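Two Grippers and a Spare Bed: a talk with a home builder in Mukatcombe

The workshop in Mukatcombe opens at seven in the evening, but the builder I came to meet does most of the work at home, in the spare room. It is a pair of hand-held grippers, called Orko, and the plan is that they will one day teach a small arm to make a bed. We spoke over tea for nearly 42 minutes, and then the kettle had to be filled again.

I asked first why a bed. "My mother cleaned rooms in a motel when I was a child," the builder told me. "I know what a well-made bed looks like. I wanted a job where I can judge the result myself, without asking an expert."

The first version was made in October and it was too heavy. The arms were solid, and after a short time the wrist became sore. Now there are triangular openings cut in the linkage arms, and the builder says this was the change that made the tool pleasant to hold. "I should have done it from the start. I was afraid they would bend. They didn't bend."

The pads caused more trouble. Bare fingertips slid on cotton, and a rubber that was cut from an old bath mat left grey marks on the sheets. The blue pads used at present came from Premulero, a small shop which sells by mail, and they arrived after 14 days. "They hold one layer of sheet. Two layers, it depends. A blanket is easier than you would think, because there is so much of it to hold."

The pivots are another subject on which the builder can speak for a long time. If the pins are tight, the jaws close unevenly. If they are loose, the tips do not meet. The answer was a method taken from the notebook of an older member of the workshop, who calls it the Bošković fit: tighten until it stops, then go back by the width of a pencil line. I did not fully understand it, but I was shown it twice.

The whole project has cost $2,952 up to now, and this includes the parts that were spoiled. The builder keeps the spoiled ones in an ice cream tub and does not wish to throw them away. "Some of them have good holes."

I wanted to know how it is to work with both hands at once. The builder laughed. "Like wearing oven mitts that have opinions. The left hand learns more slowly. You want to pull the corner with your own fingers, and you have to be patient with yourself."

What remains is the arm. The motors are ordered, the base is drawn on paper, and the colour is still being argued over with the neighbours. There is also the question of the fitted sheet, which is saved for winter. "I can't do a fitted sheet properly with my own hands," the builder said, "so first I have to practise."
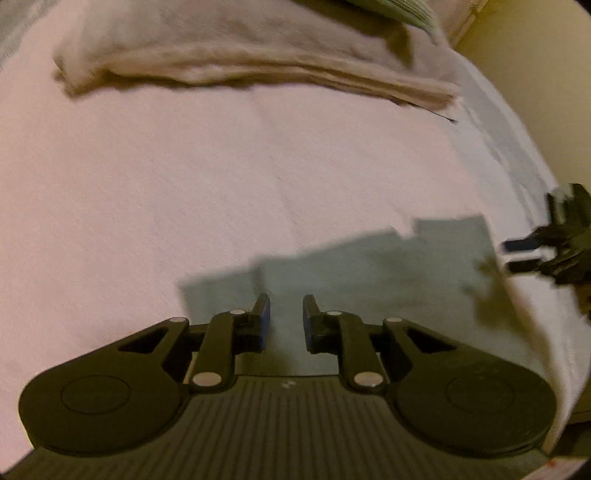
How do you stop the pivots of a home-made gripper from working loose?

Use lock nuts with a nylon insert, or a small drop of medium-strength threadlocker, and check the movement of the jaws again after the first few hours of use. If you choose threadlocker, keep it away from plastic parts, as some kinds can make them crack.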